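Última actualización: septiembre
Etiquetas: Juego y madera / Conversaciones
Tiempo de lectura: 4 minutos

Los cubos, la mesa blanca y el placer de apilar

Nuala Nic Aodha tiene la costumbre de poner algo en las manos de quien la visita antes de ofrecerle asiento. A mí me tocó un cubo de madera, de los que pinta para Mustico, el pequeño taller de juguetes que lleva con Diarmuid Ó Néill, y confieso que no lo solté en toda la mañana. Hablamos junto a una mesa blanca y lisa, de esas que invitan a dejarlo todo en orden, con el café a una distancia prudente.

«La gente me pregunta por los juegos complicados, por los puentes, por los castillos», me contó, «y yo siempre vuelvo a lo mismo: un cubo encima de otro. Rojo abajo, amarillo arriba, y el verde esperando su turno. Con eso ya tienes una conversación entera con un niño, o con un adulto que se deje, que son más de los que parece».
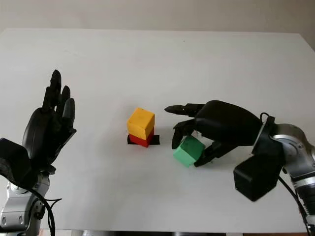
Le gusta, además, que la torre tenga su sitio. En las primeras sesiones los cubos acababan repartidos por todas partes y cada cual construía donde le caía la mano, lo cual tiene su encanto – eso lo reconoce ella misma – pero cansa mucho. Ahora pega una marca negra en la mesa y ahí se empieza. «Es una tontería de nada y, sin embargo, cambia cómo te acercas. Miras la marca, miras el cubo, respiras. Hasta los más inquietos bajan un poco los hombros».

La colección con la que empezó, que ella llama Costico, tenía solo 6 piezas, y todavía las guarda, con las esquinas gastadas y la pintura saltada en algún canto. Le pregunté si no le daba pena verlas así y se echó a reír. Me dijo que un cubo nuevo es muy bonito, sí, pero resbala y no tiene nada que contar, mientras que uno con golpes ya ha pasado por muchas torres y por muchos suelos. Nunca repinta uno si no se lo piden. A veces alguien dibuja algo en una cara y también lo deja estar, ¡faltaría más!
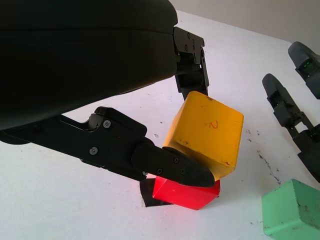

Diarmuid Ó Néill no está del todo de acuerdo, y lo dijo desde el fondo, sin levantar la vista de lo que lijaba: que los desconchones están muy bien para la nostalgia, pero que un canto astillado hay que pasarlo por la lija esa misma tarde, y que de las piezas que les devolvieron el año pasado dos volvieron a casa de sus dueños con las aristas suavizadas y no se quejó ninguna familia.

«Tiene razón, la tiene casi siempre», concedió Nuala, bajando la voz para que él no la oyera. Discuten mucho sobre los colores, me explicó después. El amarillo les costó cuatro pruebas, porque el primero les salía demasiado limón y el segundo parecía mostaza olvidada en la nevera. El rojo, en cambio, salió a la primera y tiene una alegría que tiñe lo que toca: basta dejarlo sobre una superficie blanca con buena luz para que el blanco de alrededor se vuelva rosado. 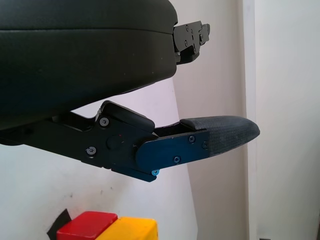

De la paciencia habló largo rato, y con mucho cariño. Dice que apilar se aprende mirando de cerca, casi con la nariz en la mesa, y que la prisa se nota enseguida en el segundo cubo, que queda torcido. «No lo corrijo. Si está un poco ladeado y aguanta, pues aguanta. Y si se cae, se recoge y se vuelve a empezar, que a eso hemos venido». Una mañana, en la biblioteca de Tuddale, un señor mayor rehízo la misma torre 38 veces – lo apuntó él mismo en un papelito – y se marchó encantado, prometiendo volver con su hermana.

Le pregunté entonces qué hace cuando termina una sesión, y me habló del desmontaje, que para ella es media actividad. Primero se separan los cubos y se dejan sueltos sobre la mesa, cada color por su lado, sin buscar simetrías. Después se pasa la mano para quitar las motas y las miguitas, que siempre aparecen aunque una jure que había limpiado. La marca negra se queda puesta hasta el final.

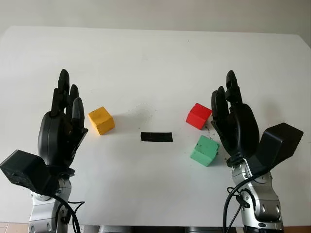 Lo que viene ahora

Mustico prepara para el invierno un juego nuevo con Unnithan, una tienda que les encarga piezas desde el principio. Serán cubos algo más grandes, pensados para manos que ya no aprietan como antes, y Nuala está ilusionadísima con el verde, que todavía no la convence. «Lo quiero más de menta, más suave», me dijo, y se fue a buscar el bote para enseñármelo. Diarmuid aprovechó para ofrecerme otro café y pedirme, muy amablemente, que le devolviera el cubo.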